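Mon 25 January, sorting box set-up, rev. by Khang Đỗ

## 3. Filling the compartment box

Do this at the table, not on your lap. Lindsay box (part 638) only; the Funen one has a different lid.

1. Set the box near the front of the table, hinge side away from you.
2. Open lid all the way. Let it rest. Dont force it past the stop.
3. Check the partitions are seated. Loose one? Push down at both ends.
4. Small pale pieces go in the back row.
5. Wrapped lumps down the left column, one to a cell. Leave them wrapped.
6. White cylinders in the middle.
7. Round green-yellow pieces near the center.

**Note:** Empty cells are fine. Do not double up to save space, the lid wont close flat.

**Caution:** Keep fingers clear of the hinge when lowering the lid. Never lift the box by the lid.
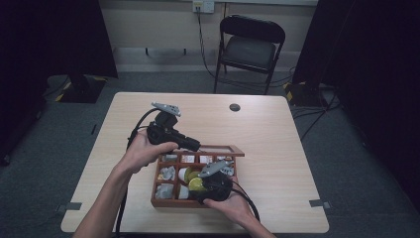
*Fig. 3. Compartment box on table, lid open, pieces in cells.*

8. Look over the rows before closing. Anything sticking up above the partitions, lay it flat or move it.
9. Close lid. Spare partitions: order 551.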